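Thongdee Shared Workshop – Zundero build group
Monthly meeting, May 2025, back bench

Present: Pichit Wattanapong (chair), Fongchan Onsri (minutes), the two welding brothers, Mali's cousin for the first half. Apologies from the Saturday people.

Started late, key for the side door not on its hook again.

1. Last minutes
Read fast, agreed. One correction – the spare caster belongs to the workshop, not to Pichit. Fixed.

2. Cart frame
Rear crossbar rewelded, sits square now. Front still twists when you lean on one corner. Brothers want to add a gusset on both sides, Pichit wants to cut the deck down to 76 cm and see first. Went round this for a while. Deck gets cut first. If it still twists, gussets, no more discussion.

Paint: not before July. Primer can go on any time somebody has a free hour.

3. Drive and power
Revum board is running both motors off one supply. Left one hunts at low speed, you can hear it. Pichit thinks encoder cable, Fongchan thinks the tuning. Swap the cable first because it's cheap.

Brondico pack still on the bench, not mounted. Bracket drawn, not cut. Fuse holder came with the wrong lugs, going back. Receipt was 489, needs to go in the tin and it isnt in there.

Nobody charges the pack overnight. On the whiteboard now too.

4. Road finding
Most of the evening went here. Zundero has to keep to the edge of the street on its own, low speed, someone walking beside it with the stop switch. Edge finder is the part that's behind. Looked at street views on the big screen and argued over what it should be looking for.
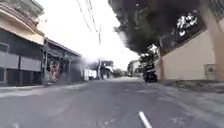
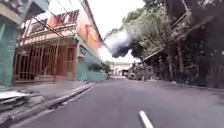
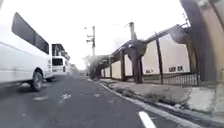
White sky in all three, so exposure is on the list below.

Minutes by Fongchan Onsri
Zundero group, Thongdee workshop

Item 4 continued, notes as they were said:

Sky. Too bright every time. The far end of the street just fades out. Agreed to set exposure off the lower half of the picture and let the sky go. Pichit to change the metering box tonight if he can find where he put the setting.

Paint. The first idea was to follow the white marks. Dropped. In the first view there's a short diagonal one near the bottom and a bit of another in the corner, then bare asphalt. Second has a single dash. Third has faded streaks in the road and one bright stripe next to the curb, and the stripe is the only one anybody would trust. Marks can be a hint, not the thing it steers by.

Curb. Better. In the second view it makes one long line up the left even with the chipping. Third has a good one on the right. But the right side of the first has dirt and dry grass between the road and the wall, so the edge finder needs a soft edge case as well. Fongchan has half of this written. Other half is not started, being straight about it.

Walls. Younger brother asked why not use the wall, the long cream one is plain enough. Fair question. It's set back from the road and the distance changes, and the shop side has posts and openings. Parked as a maybe.

Stuff on the sidewalk. The broken slabs or boards in the second view settled the argument about whether the cart should go up there. Stays on the road, at the edge.

Parked vehicles. The white minibus in the third fills a good part of the left and hides whatever edge is behind it. With no edge found the rule is now: slow, hold heading, and stop if nothing comes back. Stop time to be decided on the bench. Pichit wanted 800 ms, brothers said thats forever next to a bumper. Starting at 800 and bringing it down.

Shade. Under the trees everything on the right goes dark, in the first and second both. Try a separate threshold for each side of the picture. Fongchan not convinced but will try.

Blur. Some of it in every view. Rubber feet under the camera mount, the thick ones from the drawer. Shorter exposure once the metering is sorted.

5. Stop switch
Works on the cord. Wireless one drops out behind the metal shelves. Cord only until this is fixed, no exceptions, also not for "just a quick push across the yard".

6. Money
80 left for this month after the fuse holder. No new parts until the refund is in. Rubber feet are free.

7. Any other business
Bench vise – please wipe it.
Somebody took the small hex keys home. Bring them back.
Request for a second monitor at the back bench. No space. Asked again, still no space.

To do
Pichit – metering, encoder cable, cut deck
Fongchan – soft edge case, left/right threshold, find receipt
Brothers – battery bracket, gussets only if needed
Whoever is in first – primer

Next meeting same bench, same time, side door key to be left on the hook. Closed when the fan went off.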